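The Long Season at Vikeck

The traps come up before six in the morning, while the water behind the Vikeck levee is still gray. Vasylyna Dovhaniuk has worked these ponds for 5 years. She leases two of them from the Văduva family, who grew rice here for decades and now flood the same fields for crayfish after the harvest.

Rice and crayfish share the ground well. The stubble feeds the animals through the winter, and the farmer gets a second income from land that would otherwise sit idle. The catch is the labor. Every trap has to be baited, emptied and reset by hand, and Dovhaniuk runs 824 of them.

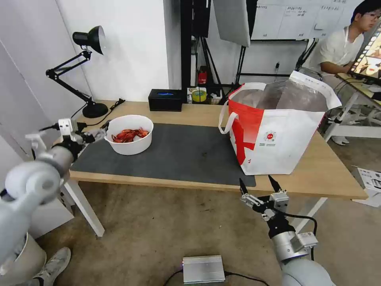
Prices are the other worry. Early in the season, when the catch is small, a sack can bring twice what it brings in May. By then everyone has crayfish to sell, and the buyers know it. Last year Dovhaniuk sold 2,247 sacks and cleared less than she had the year before on a smaller haul.

"A big year isn't always a good year," she says. "You pay for bait either way."

Her answer has been to sell more of the catch cooked. She rents kitchen time in Zedthorpe, the nearest town of any size, and boils in the afternoon for pickup that evening. Cooked orders now make up around a third of her sales. They also mean longer days - she is often still washing pots at ten.

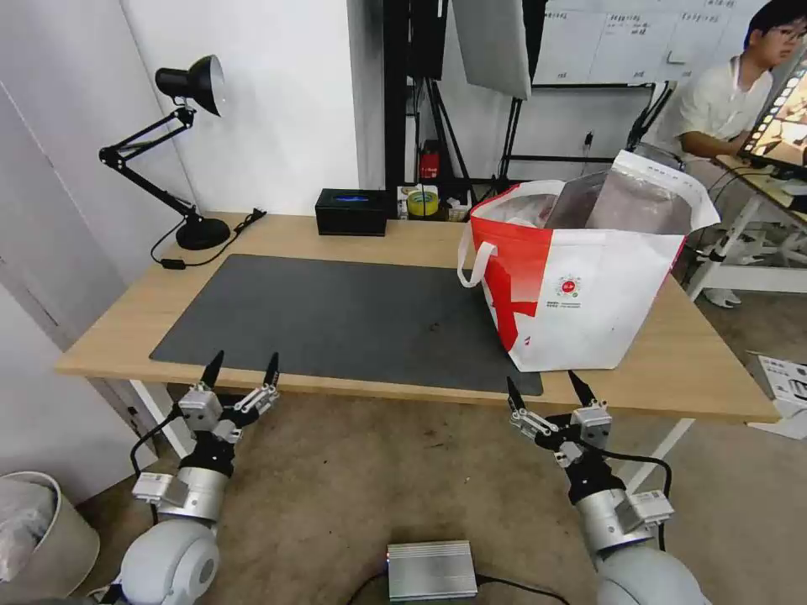
A desk with a dark gray mat and a red and white tote bag.

Larasati Jugah buys from her every week. Jugah runs a lunch counter on the Narnodine road and puts crayfish on the menu from February until the heat sets in. She serves them whole, with corn and potatoes, and picks the leftover tails for a rice dish the next day. The shells go into stock.

"People who grew up here don't need instructions," Jugah says. "Everybody else gets a quick lesson. Twist, pull, peel from the wide end."

She seasons the water heavily and lets the pot stand off the heat before draining. Dovhaniuk prefers less salt and a shorter soak. The two have argued about it for years.

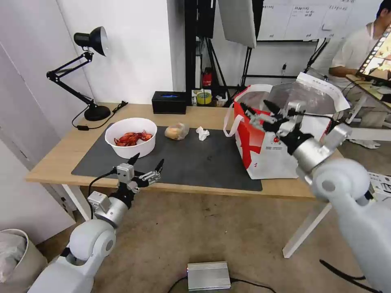

By June the ponds are drained. The crayfish burrow into the mud along the levees, the fields dry out, and the Văduvas bring in the planter. Dovhaniuk spends the summer patching traps in a shed beside the pump house. Wire costs more than it did, and she reuses what she can.

She has been offered a third pond for next season, on the low side of the property. It holds water well but the road in is bad after rain. She has until September to decide.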